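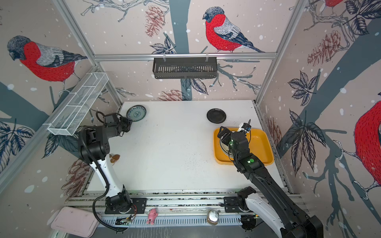
Fouzia Qureshi apologizes for the noise before I have noticed any. She has been in the lab since early morning, she has a cup of tea going cold on top of a filing cabinet, and she would like me to know that she is delighted to talk about clearing tables, a subject on which she has found that most dinner guests last up to five minutes.

"People are very polite about it," she says. "They ask what I work on and I say, well, we have two arms and some plates and crumbs, and then I see them looking for the bread."

I wanted to last longer than that, and I did. Her group at the Nwachukwu lab has spent the better part of two years on a question that sounds small and keeps getting bigger the longer she talks: how does a pair of robot arms learn which of them should do what? The method they came up with is called Limetti, and the paper describing it has been making the rounds since May.

Most two-armed systems, she explains, learn from people. A person sits down with a pair of controls, drives the arms through a job such as stacking dishes in a tray, and does it over and over while everything is recorded. A program then studies the recordings and tries to do the same. It works pretty well, and Qureshi is quick to say that her own group does it this way too and has no plans to stop.

The trouble is in the waiting. When a person drives two arms, one of them is very often doing nothing much, simply holding still while the operator concentrates on the other. The program learns that as well, and learns it faithfully. "It picks up our hesitations as if they were wisdom," Qureshi says. "You get an arm that reaches for a plate and then stops and sort of hovers there, and you think, oh no, that's me. I did that. I was thinking about lunch."

Her students had a word for this long before there was a way to measure it. They called it Dumness, without the b, after a typo in somebody's notes, and it stuck so firmly that it went into the paper as a proper term with a proper definition: the share of a run in which an arm is idle although there is something within reach it could usefully be doing. A reviewer asked them to change it. They kept it, with a footnote.

What Limetti does is go back through the recordings and separate the two arms, treating each as if it had been working alone, and mark the stretches where one was only waiting for the operator's attention. Those stretches count for less in training. The stretches where an arm has a good reason to wait - the other one is in the way, say, or is about to hand something over - are kept at full weight. Telling one kind of waiting from the other took most of the effort, and she talks about it for a long while, drawing loops on the back of an envelope that I have kept and still can't read.

The result she is proudest of came from a table-clearing task, with plates, a tray and a mess to deal with. Trained the ordinary way, the arms spent 45 percent of each run in Dumness. With Limetti it came down to 20 percent, using the same recordings and not a single new one.

"That's the part I like best," she says. "We didn't ask anybody to sit there for another week. All of it was in the data already, and we'd been reading it badly."

She is just as happy to tell me what went wrong. Early versions became much too eager. Having been told that waiting was bad, both arms would set off for the same dish, and the safety stop would cut in, and somebody would have to get up and reset everything. There was a whole spring of this. Crumbs are still hard, she says, since they scatter when an arm is in a hurry, and the method has nothing to say about being gentle. And they have tried it only on jobs that fit on one tabletop. She would not care to guess how it does in a real kitchen, though I did ask her to, twice.

The next stage is a project called Nemau, in which the arms will learn from several operators with very different habits. Some people, it seems, are strongly one-handed at the controls and hardly touch the other arm until they must, while others move both at once and bump into things. Qureshi puts herself in the first group. Her hope is that the idle stretches of one person can be filled in with the busy ones of another, and she has started on the recordings herself, an hour or so at the end of the day when the building is quiet.

I ask whether all this has changed how she clears up at home. She laughs and says her daughter has begun to comment. "I'll be standing at the sink with a plate in one hand and the other hand just hanging there, and she says, Mama, Dumness. And she's right, so I go and pick up a fork."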